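About Numden

Numden is a textile testing laboratory. We measure how woven and knitted fabrics behave under load, light and repeated laundering, and we report the results in a form that mills, importers and furniture makers can put straight into a product file.

The laboratory was set up by Nabila Ngau, a textile engineer, with two tensile testers and a conditioning cabinet. It now occupies 670 square meters in the Tjoa building, divided into a conditioned test hall, a wet laboratory, a sample store and an office. The test hall is held at constant temperature and humidity day and night. Samples rest there before any mechanical test begins.

Our work falls under four headings: tensile and tear strength, abrasion and pilling, colorfastness, and dimensional change after washing. Last year we issued 536 reports. Most covered upholstery and curtain fabrics, and the remainder were workwear, bags and display cloth.
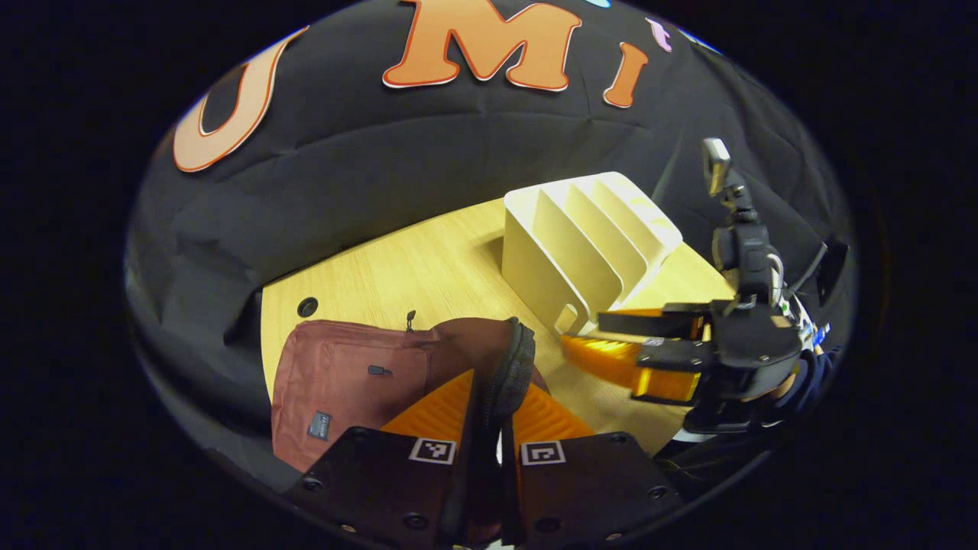
Black fabric backdrop with orange cut-out letters, hung behind a wooden tabletop.

Each job is handled by one technician from intake to draft report. A second technician checks the calculations against the raw readings before release. Raw data are kept in Skivlow, our in-house record system, and clients may request a copy at any time. Retained specimens are stored flat, in the dark, until the client confirms that they can be discarded.

Aisyah Wuisan manages the wet laboratory and runs our training course, Tuvov, for quality staff at client companies. The course covers sampling, specimen cutting and the reading of test reports – the last of these takes up most of the second day. The next course is in June.

We do not certify products and we do not advise on purchasing. A report states the method, the conditions, the readings and any deviation from the method.

Samples should be at least 200 cm long, taken across the full width of the roll, with the warp direction marked. Please pack them rolled, without folds, and enclose a completed request form.

Page last revised Mon 20 March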